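Subject: Re: [trarkthorpe-allotments] Bulk compost order
Date: 10 Nov 2020

> Vovard can do us a pallet of the peat-free for £265, delivered to the
> gate. If 12 of us go in it's a bargain, and Aliyu Nurseries say it's the
> best they've tried. Can I have names by the end of the week?

Before anyone signs up, what is actually in it? I asked Vovard in February and got a leaflet back with a smiling worm on it. "Composted organic matter" could mean bark, or it could mean council green waste with bits of carrier bag through it.

Aliyu sell the stuff, so I'd expect them to like it. 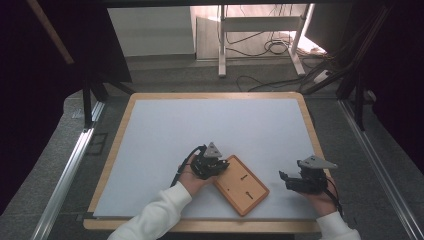
I'd also want to know how many bags are on the pallet. The price tells us very little without that, and the message doesn't give it. We bought from Trasik on the same sort of promise and nearly 3 bags in every load were split. Did we get a refund? We got a voucher, which ran out before the next order.

And "to the gate" means the bottom gate, I take it. That's a long push uphill with a barrow in winter.

If somebody can get a bag count and a proper list of contents in writing, put me down for a share. Until then I'll stick with my own heap.

Plot 3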